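Keeping a Kitchen Table Clear (and What to Do With Everything That Was on It)

My mother-in-law used to say you could tell how a week had gone by looking at the kitchen table, and if she was right then most of my weeks go terribly! Mail, a bag of onions, somebody's mittens, the good scissors, three library books and a lid with no pot. I have been fighting with that table for years, and I do think I'm finally getting somewhere, so I thought I'd write down what has helped before the holidays bury it again.

The first thing is to give the mail somewhere else to go. We hung an old letter rack just inside the back door, at the height of my elbow, and the rule is that envelopes get opened standing up, right there, with the recycling bag hanging on the hook underneath. I was sure the family would ignore it. They did for a while, and then one day they didn't, and I have not found a seed catalog under the butter dish for ages.

Second, keep a damp cloth and a dry one together, folded over the same rail. If you have to go hunting for a cloth you will leave the crumbs (I know I will), but if it's hanging right there you'll wipe as you walk past. For sticky rings from jam jars, lay the damp cloth flat over the spot, go and do something else for 7 minutes, and then wipe. No scrubbing. Dried oatmeal comes up the same way, only give it a little longer and use warmer water.

If your table is bare wood, please be sparing with the water and always dry it off afterward. I rub ours with plain mineral oil a few times a year, as thin a coat as I can manage, and leave it overnight with a chair pushed across the doorway so the children don't come through and set their homework on it. August is a nice time for this, with the windows open. Painted tables and tables with a hard shiny finish don't want oil at all, just a drop of dish soap in a bowl of water.

Round things are wonderful on a table, by the way. A tray with square corners always seems to collect paper along its edges, but a round one with a bit of a rim holds the salt, the pepper and the napkins and then people stop. I have a theory that it looks finished to them. Whatever you use, choose one you can lift with one hand when it's full, or you'll never clean underneath it. 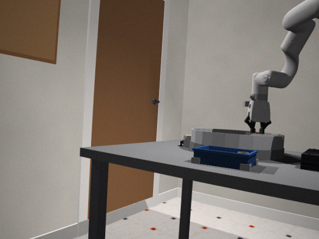 A round ring on a gray tabletop.

Now, chairs. I used to think chairs had nothing to do with it, until I noticed that a chair pushed all the way in keeps coats off it, and a chair pulled out even a little is a coat rack by suppertime. So push them in! Stick felt pads on the feet first, and if the pads keep coming off, wipe the chair foot with rubbing alcohol and let it dry properly before you press on a new one.

A reader, Gediminas Baranauskienė, wrote to me with a trick I have happily stolen. Keep one empty drawer near the table, a real empty drawer, and when company is at the door sweep everything loose into it. Then the drawer has to be emptied before bed. I'll admit that the second half of this took me longer to learn than the first, and there was a stretch when I had to buy stamps because all of mine were in there.

For candle wax, let it harden completely, lift off what you can with the edge of an old plastic card, and then lay a paper towel over what's left and warm it gently with a hair dryer on low. Move to a clean bit of towel as it soaks through.

One more, and then I must go and see to the bread, which has been rising for 45 minutes and is probably out of its bowl. Lay tomorrow's breakfast things out at night. Bowls, spoons, the jam with its lid on tight. A table that's already set is one people hesitate to dump things on, and you'll be glad of it in the morning when you can't find your slippers.

Posted 2019-12-16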